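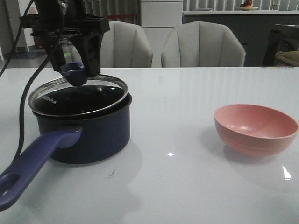 Waterless cooking

Waterless cooking is a method of preparing vegetables in a covered pan with little or no added liquid. Sellers of heavy cookware have promoted it for decades, often with health claims that go well beyond the evidence.

Claims

The usual argument is that boiling washes vitamins into the water, while a closed pan keeps them in the food. The first half is fair. The second depends on time and heat, and sales material seldom mentions either. A brochure from the cookware seller Pappas promised "full nutrition" from a set priced at $2,389, without saying how that had been measured.

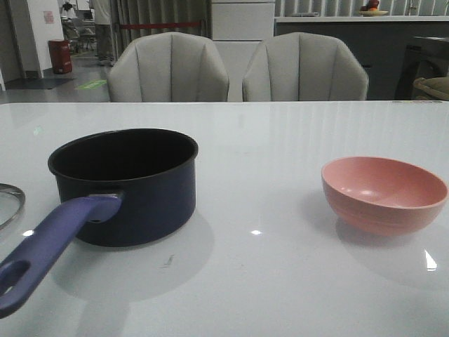
Equipment

Special pans are said to form a "vapor seal" between rim and lid. Critics, among them the food writer Hiếu Ông, argue that an ordinary saucepan with a snug lid and a low flame does much the same job. Ông's comparison, published 12/4/22, used only two pans and proves little by itself.

Suitable foods

Carrots, squash and cabbage hold plenty of water and are the usual choices at sales demonstrations. 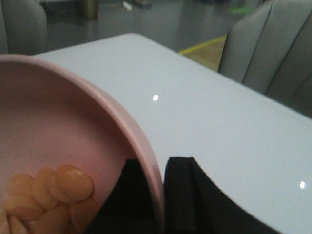 Dry beans and rice, which need a good deal of added water, tend to be left out. Supporters call the method universal, a description that is hard to square with their own recipe booklets.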